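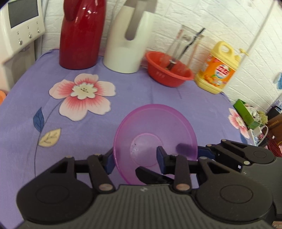
How do you get an old printed cloth clean without the blue running into the pink?
Wash it cool and on its own, with very little soap, and dry it flat out of the sun the same afternoon.

Notebook, Lellcombe workroom, 05/10/2019

I put that question at the top because three of you have asked me since the spring and I would like to be able to point at a page. The longer version follows, along with everything else from today, which was mostly cloth and bowls and one long argument with myself over a stain.

The flowered cloth is back on the table by the white brick wall, and I am so pleased to see it there again! The room looks like somebody lives in it. It had spent most of September folded in the cupboard under the Skiltard boxes, and the fold lines were dreadful. I gave it forty minutes in cool water, then two rinses (the second came out clear, first time ever), and pressed it from the back with the iron on the middle setting. The big pale pink flowers with the coral streaks have kept their color nicely. I had been afraid for the dark outlines around the petals, as that is where the Dravix sample let go last year, but I rubbed one with a damp white rag and the rag stayed white.

Soap: I used 54 grams for the whole tub and would go lower next time. The Dravix leaflet asks for more than that and I think it is wrong for anything with this much print on it.

Then bowls. The purple-magenta plastic one is the one I keep reaching for, and I've decided it should be our regular bowl for small rinses. It is wide and round, you can see through it well enough to notice when color is coming off into the water, and the base ring lets it sit steady on the cloth. One drawback, and I should have thought of it sooner: purple plastic on a purple-blue cloth makes it hard to judge a faint tint. The cloth shows straight through the sides. If you are checking for bleed, put a sheet of white paper under the bowl first and look down from above. I wrote "tint, slight" against one swatch this morning, put the paper under, and had to cross it out again.

Capacity, for the card on the shelf: 900 ml is a comfortable fill. More than that and it slops when you carry it to the sink. The Lukáč bowl holds more but it is heavy and I don't like it near the edge of the table.

Swatches rinsed today were 346 (the green stripe, no bleed) and 3429 (the red check, plenty of bleed, pink water after two minutes). I have pinned 3429 on the board with a note. Please don't wash it with anything you are fond of. I'd like to try it again with a spoonful of vinegar in the last rinse, which my grandmother swore by and which I have never once tested properly.

The stain near the hem of the striped runner is still there. I tried cold water, then soap, then cold water and a soft brush, and it has gone from brown to a sort of tea color. I left it alone after that, as the weave was beginning to fuzz.

Still to do: more white paper for under the bowl, a new soft brush, vinegar. And the iron wants descaling before anyone uses steam on the linen.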